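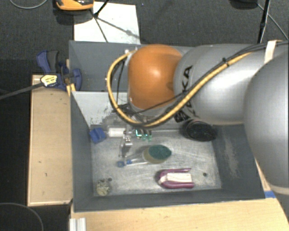 Last changed: 28 October 2025

Why I would like us to keep the failed grasps

I have been meaning to write this since last December, when I sat in on a review of our bin picking work and heard, for what must have been the tenth time, someone suggest that we throw away the failures. It is a reasonable thing to suggest. Storage costs money, the failed attempts make training slower, and when you plot the success rate for a visitor it is a lot more pleasant to plot the good ones. I understand all of that, and I still think it is a mistake, and I hope you will bear with me while I take the long way round to saying why.

Our bin, for those who haven't met it, is a deep gray box with sloping walls and a scratched metal floor, with a board clamped to its edge. Into it go the sort of things you would find under a sink or at the bottom of a toy box. The dish brush with the clear handle is my favorite, and also the one I would least like to be graded on. The handle is see-through apart from the blue at the end and the blue band, and the silvery floor throws streaks of light all over the place, so a depth camera has every excuse for getting it wrong. Next to a brush like that, a white cylinder lying on its side is a holiday.

The method we use, which we call Gelano, is not complicated in spirit. The arm proposes a grasp, tries it, and records what happened. A second model, Clomitz, learns to score proposals before the arm moves, so that over time we waste fewer tries. In the last big run we collected 2000 attempts, and 456 of them were failures. The proposal on the table was to train Clomitz on the successes plus some made-up negatives, generated by shifting good grasps a little to one side until they ought to miss. It's a common enough trick and I have used it myself on other projects.

The trouble is that a made-up failure only fails in the ways you thought of. You shift the grasp sideways, so the model learns that sideways is bad. Well, fine! But when Demyd Bilyk and I went through the real ones (over several evenings and a shameful amount of tea), 214 of the 456 had nothing to do with being off center. The fingers closed in a perfectly sensible spot and the object pivoted out, or a finger touched the sloping wall on the way down and the arm stopped, or the grasp landed on the brush's scrubbing pad and the pad slid away under it. You cannot get those by nudging a good grasp over. They depend on the wall and the floor and whatever the neighbor happens to be, and the arm had already gone to the trouble of finding them for us.

So we trained it both ways. With the made-up negatives, Clomitz looked better on our held-out scoring set, and I will be the first to admit that it was not close. On the real bin it went the other way. The version trained on real failures kept away from the walls unless it had a good approach, and it had become noticeably more careful with anything long and light. The other version was cheerful and confident, and it drove a finger into the corner twice before lunch. I say this as somebody who rather liked the cheerful one.

Now, the fair objection, and Demyd made it better than I can, is that our real failures are our failures. They come from one arm and one gripper over one bin. Somebody working with the Kovalchuk cell, where the walls are straight and the floor is matte, might get very little from our 214 pivots and bumps, whereas a shifted grasp is a shifted grasp anywhere. I think that is true. I also think it argues for everybody keeping their own, and for writing down the setup next to the data so the next person can judge what carries over. We did a poor job of that ourselves in the early runs. There is a whole folder where I can't tell you which set of fingers was on the arm, and I am sorry about it every time I open it.

There is a cost question too, and I don't want to wave it away. Every failed try takes as long as a good one, sometimes longer if the arm has to back off and recover. But that time is already spent by the time anyone talks about deleting things. What we save by deleting is disk space and a bit of training time, and I would happily give up a good deal of both - certainly more than the folder takes up today.

What I would ask, if the Braren people are reading, is that the next shared release carry a failures folder of the same standing as the successes, with the same sensor streams and a short label for what went wrong. Even a rough label helps. "Slipped" and "hit wall" would cover most of ours. We will put up our 456 in that form as soon as Demyd and I finish arguing over 2 of them, which he has down as slips and I maintain were never proper grasps in the first place.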